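Unit 3407 Product Handling and Layout
Week 6 notes: Control panels, grouping and labels
Kerttu Savolainen, Milville campus
Revised December 2025

These notes go with the bench session on control layout. Read them before you come in, and bring your sketchbook and a soft pencil. The reading for this week is the Trajkovski chapter on grouping, which is in the course reader. You can skip the part on vehicle dashboards.

6.1 What we mean by a control

A control is any part a user moves or presses to change something. For this unit we stay with small controls worked by one hand: push buttons, sliders, knobs and toggles. Touchscreens are covered in the second half of the course.

Two questions come up with every control. The first is how the user finds it. The second is how the user knows what state it is in. A push button that springs back does fine on the first and badly on the second, unless there is a light or a sound to go with it. A slider does better on the second, as its position is also its reading. That is why sliders are still used for levels and push buttons for single events.

6.2 Grouping

Controls that belong together should sit together, and there should be a visible gap or a change of surface between one group and the next. In the Bondel exercise last week, most groups put every button in one row and then had to rely on labels to tell them apart. A row of four is hard to use without looking. The two end buttons can be found by touch, but the middle two get mixed up.

A diamond gets around this. Each button has its own direction from the centre (up, down, left, right), and after a few tries the thumb or finger goes to the right place on its own. The cost is space. A diamond takes up more depth on the panel than a row does, and you have to plan for that early.

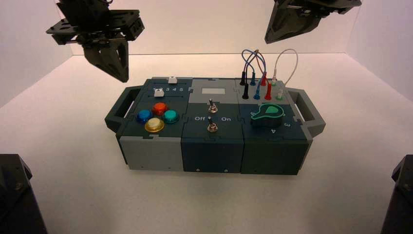 Figure 6.1. Modular task board. Left module: number row 1 to 5 with slider knobs, and four round buttons in a diamond.

Look at the left module for this section. The slider track is near the back edge and the buttons are nearer the front, so the two kinds of control are kept apart. Ask yourself which one you would reach for first, and whether an arm resting on the bench would brush the other on the way.

The modules join with puzzle-piece seams. Joints of that shape show people where one part meets the next, and they make it plain that the order was a choice. There is a carrying handle at each end, which counts as part of the layout too. A handle takes up length, and it tells people where to put their hands when the controls are not in use.

6.3 Colour

The buttons in Figure 6.1 are red at the top, blue on the left, teal-green on the right and yellow at the bottom. Colour makes it easy to give a spoken instruction ("press the blue one"), but it should never be the only cue. Some of your users will not be able to tell red from green, and under poor light most of us have trouble with blue and green. Position has to do the work as well.

Check your own colours by taking a photo of your layout and turning it to grey. If two buttons come out the same shade, see whether you can still name each one from its place.

6.4 Numbers and labels

Printed numbers beside a slider should be readable from normal working distance with the knob in any position. Put them where the hand will not cover them. Light grey on a dark surface reads well enough indoors. Keep to one typeface and one size per row.

Do not add more marks than the user needs. Five positions can be told apart by eye. The Risinness panel in the course reader has 22 marks on a short track, and in practice people only set it to low, middle or high.

6.5 Bench task

Work in pairs. You will need card, scissors, a ruler and a set of button caps from the tray.

Draw a panel with one slider and four buttons. Cut it out at full size. The panel should be no more than 166 mm across.

Have your partner close their eyes and find each button as you call it. Write down every miss. Swap over and do it again.

Change one thing only, then repeat the test.

Write up the result in no more than 800 words, with both versions of the layout drawn to scale. Marks are for the record of the test and the reason for your change. Neatness of the card model is not marked.

Next week: knobs and turning controls. The June paper has a question on sliders, and we will go through it at the start.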